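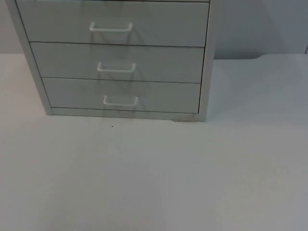
Robot Learning, Unit 6: Learning to open drawers from demonstrations
Course notes, Leandro Arroyo

Reading before class: the Husar report by Wichai Nilsuwan, sections 2 to 4. Skip the appendix on calibration.

1. The problem

Opening a drawer looks like one motion, but the policy has to solve two problems. It must get the fingers behind the handle, and then it must pull along a line it cannot choose. The drawer slides one way only. If the arm pulls a few degrees off that line, the side load goes up and the drawer binds or the fingers slip.

Stacked drawers add a third problem. The fronts look alike, so the policy has to use the position of the handle to know which one it was asked for.

2. The method

Husar splits the task at the moment of contact. Before contact, a network takes the camera image and the drawer index and predicts a hand pose. After contact, a simple compliant controller takes over – stiff along the pull direction, soft in the other two. The pull direction starts as a guess and is updated from the measured hand motion.

The baseline, Skesa, uses a single network from the first image to the end of the pull. Both were trained on the same 579 demonstrations, collected at the Pladotport lab.

3. The test

Each method got 400 trials, split evenly over the cabinet positions. A trial counts as a success if the requested drawer is opened by 10 cm. Opening the wrong drawer is a failure, even if it opens fully.

Husar did better, mostly in the pull phase. The two methods missed the handle at nearly the same rate. This is what we should expect, as the split does not give the first network any new information.

4. Things to watch for

Pale handles on pale fronts give very little contrast. In many images the shadow under the handle is easier to find than the handle itself, and a network may learn to use it. Move the lamp and the hand pose shifts. Nilsuwan checks this in section 4 with 2,000 relit images.

Also note that the cabinet must not slide on the table. If it does, the direction update is fitting the wrong motion.

5. For next class

Write half a page on how you would detect contact without a force sensor. Bring a sketch of the controller axes for a hinged door – we will compare it with the drawer case and then start on Cloton.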